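Grolo朝市 進捗報告(助成元 ご担当者様)
11/25/18

取り急ぎ、秋期分のご報告です。来場は最終回で300人超。雨の回は少なめ。出店は37、うち新規2。Yusof農園の里芋と赤かぶは昼前に完売、葉物は霜で遅れ気味。Mustbyのりんごは来月も継続の見込み。

料理実演は予定どおり2回実施。かぶの葉のふりかけが好評で、レシピの増刷分もなくなりました。配布用の紙代、予算を少し超過。内訳は別紙にて。
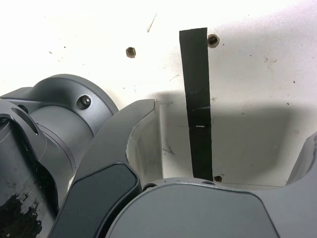 文・Grolo朝市 事務局

朝の体操教室は参加が伸びず。開始時刻が早すぎるとの声あり、1月から30分遅らせす。講師とは調整済み。

未了の件。Prorkutau広場の冬期使用許可、まだ返事待ち。下りない場合は屋内に移す案で、会場費の見積もりを取っているところです。駐車場の案内板も未着手。お米の出店希望が来ていますが、区画が足りず保留中。

会計の締めは月末の予定。領収書がまだ揃っておらず、Yusof農園の分が届きしだい送りますす。1月の開催日程は許可の返事が来てから、改めてご連絡します。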